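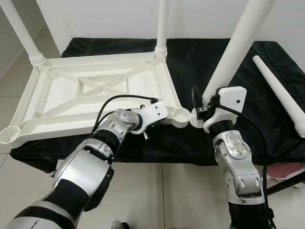
Montaje de una mesa blanca de plástico: dos patas colocadas y la tercera junto a su alojamiento.

Quiénes somos

Isis diseña y suministra mesas auxiliares desmontables de plástico para aulas, comedores, terrazas y salas de uso temporal. El catálogo se reduce a tres familias de producto (Premcombe, Ayaaba y Zestton) y a sus recambios. No fabricamos sillas ni mobiliario tapizado.

La empresa empezó como taller de reparación de mobiliario escolar. La mayor parte de los avisos correspondía a mesas con una pata perdida o con el encaje dañado, y el proveedor original rara vez vendía la pieza suelta. De ese trabajo procede el criterio que seguimos aplicando: toda mesa debe poder montarse, desmontarse y repararse por piezas.

Qué hacemos

Una mesa se compone de bastidor y cuatro patas. El bastidor lleva nervios moldeados en la cara inferior, dispuestos en aspa, que transmiten la carga hacia las esquinas. En cada esquina hay un alojamiento circular. La pata entra por su extremo escalonado hasta que el collar hace tope con el bastidor. En las tres familias el montaje es manual y se realiza sin herramientas.

Premcombe es la gama baja, para uso infantil y de exterior. Ayaaba comparte el sistema de encaje, con un bastidor de mayor canto. Zestton se destina a comedores colectivos y admite apilado de bastidores con las patas retiradas. Las patas no son intercambiables entre gamas; el código de gama figura en el albarán y en la bolsa de recambio.

El almacén mantiene 2.441 referencias activas, incluidas las de modelos descatalogados. La tirada mínima para un color fuera de carta es de 3.000 unidades. Para el blanco no hay pedido mínimo.

Cómo se monta

Recomendamos el orden siguiente, que es también el que se aplica en nuestra sala de montaje:

Cubrir la superficie de trabajo con un paño limpio.
Apoyar el bastidor boca abajo, con los nervios hacia arriba.
Colocar primero las dos patas del lado más alejado del operario.
Presentar cada pata restante sobre su alojamiento, alinear el eje y presionar hasta el tope.
Comprobar los cuatro collares antes de dar la vuelta a la mesa.

El paño evita marcas en el tablero. Una pata que entra inclinada no debe forzarse ni golpearse con maza: se retira, se limpia el alojamiento y se vuelve a presentar. La causa habitual de holgura es la suciedad acumulada en el escalón inferior del collar.

Para desmontar se sigue el orden inverso, tirando de la pata en la dirección de su eje, sin hacer palanca contra el lateral del bastidor.

Control y documentación

De cada lote se extraen 12 mesas, que se montan completas y se someten a carga vertical y a empuje lateral. Si una sola presenta holgura fuera de tolerancia, se retiene el lote entero. Los informes se archivan por número de lote y se remiten al cliente que los solicite.

La responsable técnica es Valbona Delić, que firma las fichas de producto y las instrucciones de montaje. Las instrucciones se revisan cada diciembre. Las consultas sobre compatibilidad de piezas antiguas deben incluir una fotografía de la cara inferior del bastidor y el diámetro interior del alojamiento.

Clientes y servicio

Servimos a 124 centros, entre escuelas, residencias y empresas de restauración. La venta a particulares se limita a recambios. Los pedidos de patas sueltas recibidos antes de las 11:00 salen del almacén en la misma jornada; los bastidores se expiden en palé y requieren cita de descarga.

Las mesas retiradas se aceptan en devolución siempre que lleguen desmontadas y clasificadas por gama. Las patas en buen estado pasan a la reserva de recambios. El resto se tritura y se entrega a un gestor autorizado.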